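Barwood Singers open new season with a double concert

The Barwood Singers will begin their new season in December with two concerts in one weekend, and for the first time the choir will sing with a brass group. The first concert is in Milton, in the old grain hall near the river. The second is at home in Barwood, in the church on Trevor Street, where the choir has rehearsed from its first year.

The main work of the program is a winter cantata in six parts, sung in English and Latin. The choir started to learn it in the spring, and the altos say that the fourth part gave them the most trouble. It is written without accompaniment and it changes key very often. After the break there will be shorter songs, among them two folk songs from the north and a lullaby which many listeners will know from earlier concerts.

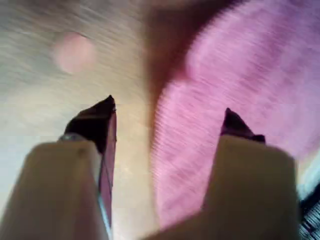
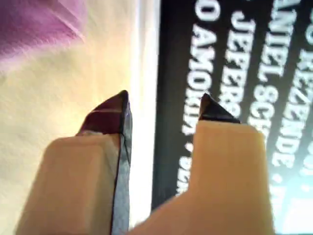

Two views with the pale gripper fingers and their dark tips.

The choir has now 30 members, and it is still looking for tenors. No audition is needed. New singers are welcome to sit in at a rehearsal and decide afterward if they want to stay - it is useful to read music a little, but many of the present members learned it in the choir.

The brass players come from the Risto Ensemble, which gave a concert of its own in Milton last winter. They will play in the first and last parts of the cantata and also in the carols, when the audience is invited to stand and sing. The words will be printed in the program.

Money from the ticket sales goes first to the rent of the halls. The collection at the door is for the repair of the church organ in Barwood, which has had several silent pipes for a long time. The choir hopes to bring together 1000 dollars from the two evenings.

Both concerts start at 7 p.m. and the doors open half an hour before. Tickets can be bought at the door or from any member of the choir. Children come in free. Parking in Milton is behind the hall, with the entrance from the river side.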